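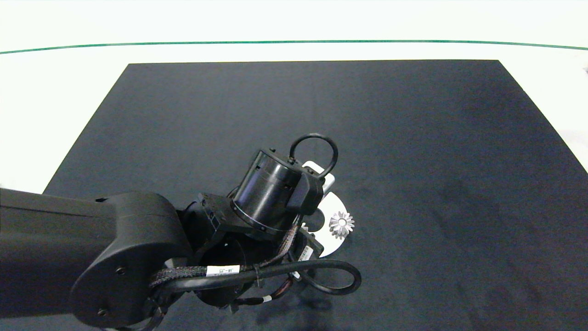

Woneck arm over the gray work mat, cable labels left on.

Woneck Bench Arm, with mat and wrist kit

Reviewed for the Povuvance equipment pages by Rosalinda Galang. Last checked 11 July 2022.

The Woneck is a single black arm sold for small-parts benches. The maker, Brondness, says it "gives your people their day back." I have read that line on a lot of equipment and I would like to know where the day goes. Calimlim put one on its gear bench last October, and most of what follows comes from the people who work next to it.

What you get: the arm, a dark mat for the work surface, the wrist assembly and the labeled cable set. You do not get a table, a guard or any training past the first visit. Brondness will quote you for all of those.

What it is for: moving small metal parts from one spot to another, the same way, all shift. Calimlim runs it on bevel gears. The brochure also mentions screws, caps and "mixed goods." Nestor Dalisay, who sets up the bench there, tried mixed goods for one afternoon and went back to gears.

The cables. Buyers ask about these more than anything else, and they should. The wiring runs outside the arm, part of it in a braided sleeve, and a thick black cable makes a wide loop off the wrist. Brondness calls this easy to service. It is easy to get at, I will give them that. Labels are tied to the runs (the one on the braided sleeve looks to say J4–J5), and Dalisay asks buyers to leave them on. A loop that size also needs clear space under the wrist, so plan the bench with that in mind and keep trays well back.

The mat. Matte, dark gray, plain. Small bright parts show up well on it. It picks up creases if you fold it for storage, so roll it. Replacement mats are sold separately and cost more than a mat should.

Speed. Brondness quotes 2,000 parts a shift. Calimlim has had nearly that on a good day with one size of gear and someone standing by. Change the size and you lose time to setup, and the quoted figure leaves setup out.

The people. Before the arm there were 3 sorters on that bench. All of them still work at Calimlim, which the sales sheet makes a good deal of. Ramil Macaraeg now fills trays and clears stops. He says his wrists feel better and his shift feels longer. Arnel Bautista moved to inspection at the same pay, with more walking. The third, Spyros Papadakis, trained on the controls and likes it, though he would like it more if the training had come with a raise. Management told me output per person is up. I asked whether the time spent watching the arm was counted as work on the arm, and was told they would get back to me.

Should you buy one? If you run one part all day and have a person who wants to learn it, maybe. If you change parts every hour, ask for a trial on your own parts first, and time the changeovers yourself.

Order code: Woneck 101. Spare cable set: Woneck 100.

Povuvance Equipment Pages | Contact us | Copyright 2022 Povuvance | Back to top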